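Leave the arm where it is

I have looked after small robot arms for sixteen years, first in a bottling plant and now in a teaching workshop in Certhorpe, and my opinion about the setting up of a cell has become very simple. Most of the time we lose is lost by people who move things which did not need to be moved. The software is blamed, the gripper is blamed, and in the end it is a clamp that somebody turned a little, with good intention, to make more space.

Our arm works at a table, with a black gripper of two fingers and ordinary things in front of it. I like this kind of cell very much, and I think that it is harder to look after than an industrial one with a fence.

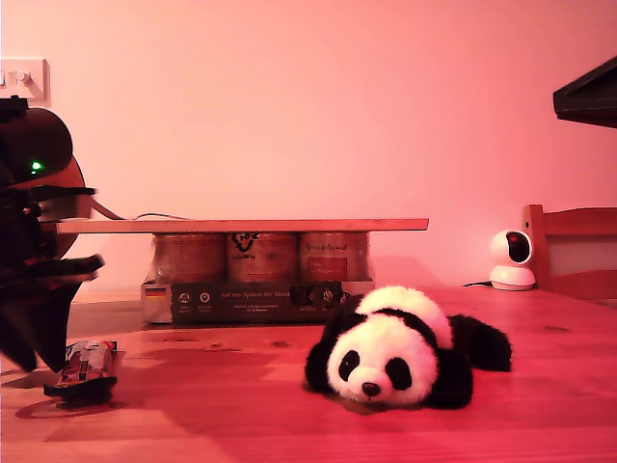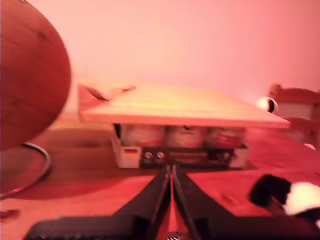 In a factory the base is bolted to a steel plate and the plate is bolted to the floor. If you come back after the holidays, the robot stands where it stood. On a table this is only true if you decide that it must be true. Wood moves a little, a clamp becomes loose, and a chair is pushed against the edge. My first rule is therefore to mark the position of the base with a thin pencil line all around it, and to look at this line each morning before the power is switched on. It takes less time than to fill a kettle. My colleague Anežka Havlíček prefers tape. I do not like tape, because it can be lifted and put down again in a wrong place and it will look just as convincing as before.

The second rule is about the fingers. Many people adjust the fingers when the arm begins to miss. I would like to ask them to wait. Fingers wear slowly, and if the arm was good yesterday and is bad today, wear is almost never the answer. First look at the line, then at the cables, then at the zero position of the joints, and only after this take the small key in your hand. Last August we had 2 sets of new fingers from Plidico on the shelf, and a student fitted both of them, one after the other, to cure a fault which was a cable pulling at the wrist. The cable was too short by the width of a thumb. The new fingers were very good, and the arm missed exactly as before.

Cables deserve more respect than they receive. I was taught by Yareli Bañuelos, who repaired packing machines before I had ever seen one, to move every joint slowly by hand through its full travel with the power off, and to keep my eyes on the cable and not on the arm. You see at once where it becomes tight and where it rubs. I still do it after each change, also when the change was only one clip. Younger people find it old-fashioned, and they run a test program instead. But a test program shows you the places where the program goes, and the trouble is waiting in the other places.

I have a less popular opinion about calibration. I think it is done too often. When an arm is calibrated again after each small disappointment, you lose the history of it. The old numbers disappear, and with them the possibility to say that joint three has been drifting since the spring. In our workshop the values are written in a paper notebook, with the initials of the person, and a new calibration is allowed only when the old values have been copied there. The Skimia controller keeps a log of its own, but it holds 3520 entries and then writes over the oldest, and a busy group can fill this quickly.

I know what can be said against me. Anežka says that a teaching cell must be allowed to go wrong, and that students who find the line already drawn will not learn why it is needed. There is something in this. We agreed that each new group draws its own line, and that mine is rubbed out first. I did this with some pain. The first group drew theirs so thick that the base could be placed in more than one position inside it, and they spent an afternoon to understand why the gripper closed beside the object.

For the clamps I use a torque screwdriver of the Chávez type, and I check them at the beginning of the week, when the room is still quiet. If you have no such tool, use a normal key and let the same person do it each time. A hand has its own habit, and it is better to have one habit in the clamps than four.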